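Zurstead Community Board > Broadband & Phones > Moving the router away from the front door?

marrow_pete
Had the new line put in last month, engineer stuck the box by the front door and went. Back bedroom gets nothing. Paying for 600 and the laptop up there shows 18 on a good evening. Do I get one of those mesh kits or just run a long cable up the stairs?

Tallside_Jan
Cable. Every time. Mesh is a plaster on it.

dunnock
Disagree with Jan, sorry. We've got mesh in a terrace same as yours and it's been fine since April. No drilling, no wire under the carpet for the dog to find.

Tallside_Jan
Fine for what tho? Email? My lad games, he'd notice in ten seconds. What speed do you get upstairs dunnock

dunnock
Not run a test in ages. Telly doesn't stop. That's my test.

marrow_pete
ok so one each. Helpful lol. If I did go cable, is flat stuff ok? Cheap on the market stall.

S. Rangel
Flat is all right for a short run, wouldn't use it up a whole staircase. Get round cat 6, plain copper, not the copper-clad rubbish. Measure along the skirting, then add a couple of metres - you always lose some going round door frames. Don't staple through it!! Seen that more than once. And leave any spare in big lose loops, no tight bends. 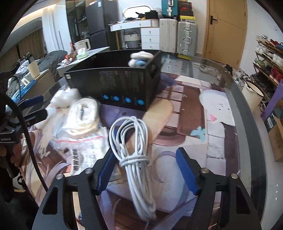 Sebastião Rangel

Forgot to say, try the router on a higher shelf first. Costs nothing. Mine went from the floor to the top of the bookcase and the kitchen came back.

dunnock
See, no cable needed

Tallside_Jan
He said try it FIRST. Then cable.

marrow_pete
Shelf tried. 18 is now 17. Brilliant.

berchtold_st
Is it on the 2.4 or the 5? If both have the same name the laptop might be clinging to the slow one. Split them in the settings and see.

marrow_pete
Where's that, under wireless? Will look after tea

berchtold_st
Yeah wireless, then advanced i think. Depends on the make.

marrow_pete
Split them. 5 doesnt even reach the landing. Going to measure the stairs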